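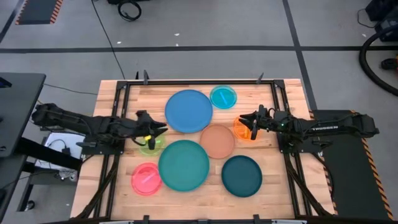
# Karinness 레이아웃 스타일시트 모음

## 개요

본 저장소는 Drutari 웹표준팀이 관리하는 CSS 그리드 및 플렉스박스 예제 모음이다. 수록된 파일은 모두 2,620개이며, 각 파일은 하나의 페이지 레이아웃과 그에 대응하는 스타일 규칙을 담는다. 사내 교육과 브라우저 호환성 점검에 사용할 것을 전제로 작성하였다.

## 구성

- `layouts/` : 기본 레이아웃. 단일 열, 2단, 3단 및 비대칭 그리드로 구분한다.
- `components/` : 머리글, 탐색 메뉴, 카드, 표 등 재사용 요소 228종
- `print/` : 인쇄용 스타일 53종
- `legacy/` : float 기반 구형 레이아웃. 신규 추가는 받지 않는다.

파일명은 영문 소문자와 하이픈만 사용한다. 각 파일의 첫 주석에는 작성자, 최종 수정 월, 의존 파일을 기재한다.

## 사용 방법

`base.css`를 먼저 불러온 뒤 필요한 레이아웃 파일을 연결한다. 순서가 바뀌면 여백 초기화 규칙이 레이아웃 규칙을 덮어쓸 수 있다.

```
@import url("base.css");
@import url("layouts/two-column.css");
```

색상과 글꼴 크기는 `:root`에 선언된 사용자 지정 속성으로 조정한다. 개별 파일의 값을 직접 수정하는 방식은 권장하지 않는다. 한글 본문의 줄 높이는 1.7을 기본값으로 하며, 단어 단위 줄바꿈을 위하여 `word-break: keep-all`을 적용하였다.

## 검수 절차

제출된 파일은 구문 검사를 거친 후 검수자 2인의 확인을 받는다. 4월 개정부터는 명도 대비 검사를 필수 항목으로 추가하였다. 검수에는 제출 건당 약 8일이 소요된다.

## 알려진 제한 사항

- `subgrid`를 사용하는 일부 예제는 구형 브라우저에서 단일 열로 표시된다.
- 세로쓰기 레이아웃은 시험 단계이며 표 요소와 함께 사용할 수 없다.
- `print/`의 여백 값은 A4 용지를 기준으로 한다. 다른 규격은 별도 조정이 필요하다.
- 오른쪽에서 왼쪽으로 쓰는 언어는 `components/`의 탐색 메뉴에서만 지원한다.

## 이용 조건 및 문의

교육 및 연구 목적의 복제와 수정을 허용한다. 재배포 시 원본 주석을 유지하여야 하며, 수정한 파일에는 변경 내용을 명시하여야 한다. 상업적 이용은 사전 협의를 요한다. 관리 책임자는 Ghislain Bergeron이며, 오류 신고는 저장소의 이슈 게시판을 통하여 접수한다.

검색어를 입력하세요 검색

관련 자료
Ustberg 아이콘 글꼴 안내
Lapointe 색상 변수 명명 규칙
Karinness 이전 판 변경 내역
반응형 표 작성 지침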